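Dropped totes on the Lacson rack

21/08/2019

The tote picker at Pesudby had been dropping bins since July. In 200 cycles it lost 4, always the translucent ones, and always with the grip reported as good. The blue bins on the same rack ran without a fault.

I spent most of a day blaming the Zukach driver. The current limit was fine, the finger pads were fine, and the log showed the jaws closing to the expected width every time. After that I stopped reading logs and stepped the arm through the approach by hand, with the wrist camera on.

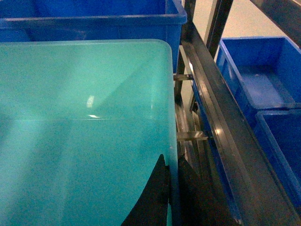
Where the width reading went wrong

The fingers go either side of the bin wall and close until the current rises. One of the small brackets sits very near the right finger at that height. If the approach is off to the right, the finger can load up against metal and the controller calls it a grip.

The offset came from the edge finder. On the translucent plastic it sometimes locked on to glare and not the rim.

Changes so far: approach lowered speed by 50 per cent on the last stretch, edge finder masked for highlights, and a lift check added before any travel – if the wrist load doesn't change, it stops. 144 cycles since with no drops. Prullemar want the old speed back. Not yet.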